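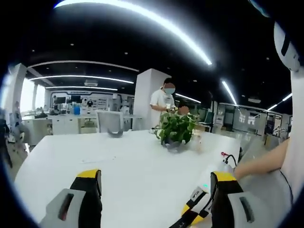 The potted plant on the white table at the Carham workshop, with the long bench behind.

Fonemton opens shared workshop in Carham

5 Jul 2022

A shared workshop has opened in Carham, with bench space for people who build and mend small equipment. Fonemton took on the lease in February and has fitted out the main room with white tables, mesh-backed office chairs and a long workbench with cabinets underneath.

Membership costs £42 a month, or £40 for those who live in the town. Each member gets a locker and the use of a bench for up to two days a week.

Rohani Majimbun, who manages the room, said the benches filled up faster than the tables. "People like to leave their things out — we've asked them to clear one end so others can work."

The display wall at the back has framed panels and posters. Hauke Wiegand will change them in the autumn.

Bookings are taken at the front desk or by phone.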